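Supper in Bed, Skuvville

Rasha's guest room in September, before anyone fetched a trash bag. The sunflower duvet has seen worse.

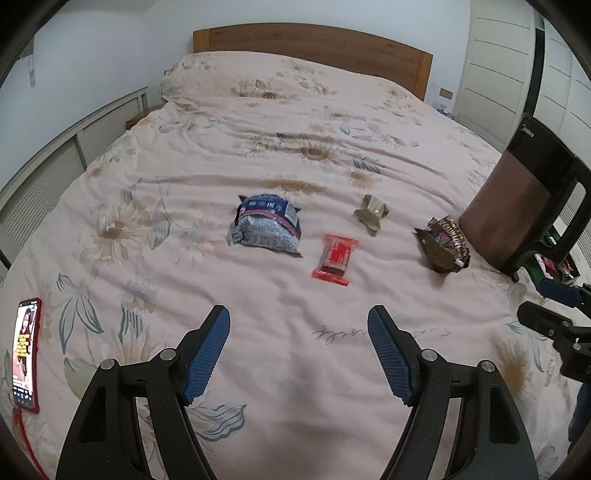 Breakfast was at 2 in the afternoon, so by evening we felt entitled. Zaid calls this grazing - his dentist has another word. 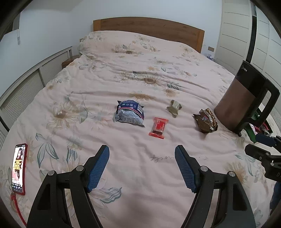

Azra wanted tea with hers and got it. There was talk of soup, and then there was more chocolate.
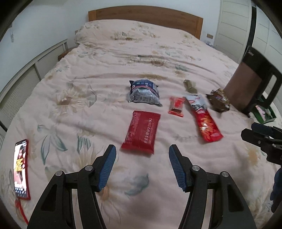
The morning after
Crumbs, mostly. Rasha did the wash at 40 and has asked us to eat in the kitchen next time.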